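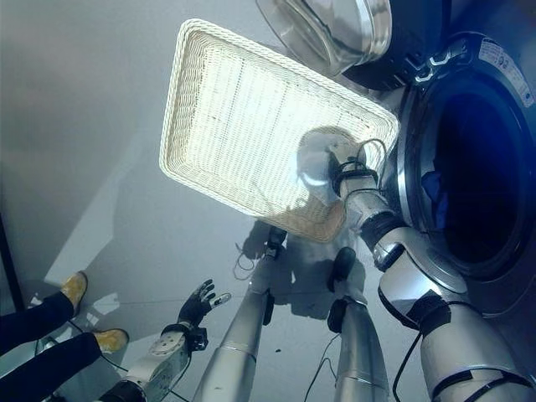
Laundry shift at Lamholm: tray in the right hand, one blue cloth in the drum.

Posted 22nd December by Mistitz
Print this thread | E-mail this thread
Home Threads Replies Media Search

Taking laundry out of a washing machine: the thread. We need 200 good examples of it before the learning system gets a go. I've been at it long enough to have opinions about wicker.

1/ The job, as written on the sheet: hold the white tray by the machine, get the cloth out of the drum, put it on the tray, stop. Four lines. My mum could teach it to a child in one go. The child would then not need showing another 199 times.

2/ An example is one full go from start to finish, arms, hands and all the cameras saved together. If I sneeze and the arm twitches, that's in there too. The system will learn to sneeze. I've started marking those ones "bin" straight away, as I never remember which they were by teatime.

3/ Trays are harder than cloth. Cloth forgives you. Grab it anywhere and you've got it. A tray held by one corner wants to tip, and every bit of tip changes where the other hand ought to go. So we vary the corner on purpose, which feels a lot like doing it badly on purpose.

4/ Same goes for the cloth. Left of the drum, right of the drum, bunched up, half flat. In July we did the lot with it in one spot and got a system that was superb at reaching for that one spot. Cloth or no cloth. Lovely confident movement.

5/ The folder on Firkodeck now says 1,536 clips. Before anyone says well done: that's every camera counted on its own, plus the false starts, plus a long run of me working out which hand was which. Good full examples are a much smaller club.

6/ Someone at Holloway asked why we bother with the hand cameras when there's a perfectly good view from the head. Go and look inside a dark drum from head height and get back to me. From up there the inside is mostly shadow. The hand view is mainly floor and sleeve until the moment you need it, and then it's the only one worth having. 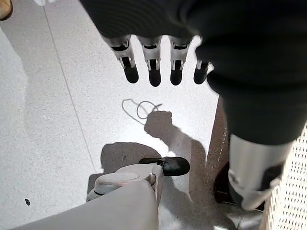 7/ Things I check before pressing save

- Did both hands start where the sheet says
- Is every camera running for the whole go
- Are my own feet out of the way (they are in more of these than I am proud of)
- Did I write down which corner of the tray

8/ Asked whether we could keep the spoiled ones. Yes, in their own folder, with a note on what went wrong. My notes began as full sentences. The latest one says "tray, again".

9/ Back to it. Another 2 with the left corner, then I'm swapping to the far side and putting the kettle on.

Older Newer Back to top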